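**Regional paper pulled its interview with the mayor of Zudska. Thoughts?**

**kestrel_lane** wrote:

For those who don't follow it, the Zudska weekly ran a long interview in March with Bořivoj Šimek, the mayor, about the sale of the old bus depot to Plikmont. It was up on the site for one evening. The next morning the page was gone and there was a two-line notice saying the text was "under review." It is still under review as of Monday, October 6, 2025.

The print edition had already gone out, so anyone who bought it can read the whole thing. I have a copy. Šimek says in it that the council got one offer and took it. The paper then points out that a second offer from Dronora was in the council's own minutes. He doesn't answer that, he just moves on to talking about parking.

My question is whether the town hall can legally ask for something like this to be taken down, and whether the paper had to agree.

**mottram** wrote:

They can ask. Anyone can ask. The paper doesn't have to do anything unless there's a court order or the paper decides it got something wrong.

Do we know that the town hall asked? The notice you quote doesn't say so.

**kestrel_lane** wrote:

The editor said so at the public meeting in the library. She said they had a letter from the town's lawyer asking for removal and a correction. She wouldn't read it out.

**Osterby70** wrote:

I was at that meeting and I remember it differently. She said there was a letter. She did not say the letter was why they pulled it. Somebody in the front row asked exactly that and she said she couldn't comment while it was being looked at.

I'm no fan of Šimek but people in this thread are going to run with "mayor censors newspaper" and we don't have that yet.

**grayline** wrote:

What else would it be? An article is up, a lawyer's letter comes, the article is down. The town also buys advertising in that paper. The council budget lists 352 notices and ads placed last year. A small weekly loses that account and it's finished.
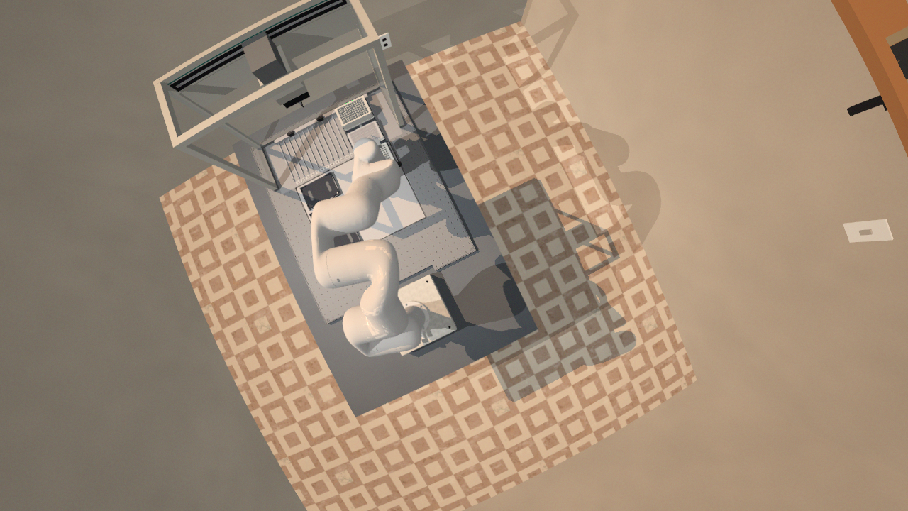
I'm not saying the mayor picked up the phone and made a threat. He wouldn't need to. Everybody at the paper knows where the money comes from, and the letter was enough of a reminder.

**mottram** wrote:

Those 352 include the legal notices, which the town has to publish somewhere. The paid ads are a much smaller part. It's on the second page of the same budget table.

**grayline** wrote:

Fine, but "somewhere" doesn't have to be that paper. Gatchalian prints a free sheet that goes through every door in the district and would take the work tomorrow.

**Osterby70** wrote:

Gatchalian's sheet has a print run of 1,000 and it's mostly coupons. It doesn't go through every door. I live on the hill and have never had one.

**tin_roof_tom** wrote:

I worked on a local daily for a long time (not this one, different country) and we took pieces down twice that I can remember. Both times it was our mistake. One was a wrong name in a court report, the other was a quote we couldn't back up because the recording was bad. Both times we put up a bare notice like this one because the lawyer told us to say as little as possible.

So the notice alone tells you very little. What bothers me is the length of time. You can check an interview against a tape in an afternoon. If it's wrong, you correct it. If it's right, you put it back.

**kestrel_lane** wrote:

That's my problem with it too. The print version is out there with no correction in any issue after it. If the text was wrong, the print readers should have been told.

**Osterby70** wrote:

Agreed on that. I'd sign a letter asking the paper to either restore it or correct it. I won't sign one that accuses the mayor of anything.

**grayline** wrote:

Then it's a letter to the wrong address. The paper is the one being leaned on.

**mottram** wrote:

You could do both. Write to the paper asking for a decision, and file an information request with the town hall for any letters it sent to the paper that month. A lawyer acting for the town is paid by the town, so there should at least be an invoice. They may refuse the letter itself as legal advice, but a letter sent to an outside party is hard to call advice.

**kestrel_lane** wrote:

I'll file the request this week. Does anyone know if there's a fee?

**mottram** wrote:

Not for the first 100 pages.

**Osterby70** wrote:

Ask for the minutes with the Dronora offer at the same time. The version on the council site has the attachments missing.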